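Filed under: Student Work > Business & Energy
Print this | E-mail this

My project was on the Weltside and Gilchrist merger, the two pipeline firms, and I picked it mostly for the share swap (I love a share swap!). Gilchrist holders got 2 Weltside shares for every one they had, and 609 jobs moved over to the new company, Zikance.

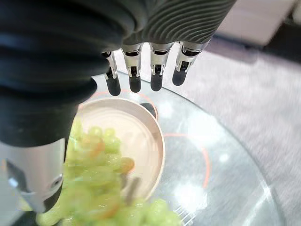 Green grapes in a cream bowl on the glass table.

I sent my survey to 300 small shareholders through the Zillura forum and loads wrote back, mostly cross about the dividend. My first draft ran to 1000 words on tax alone, so I cut that bit right down.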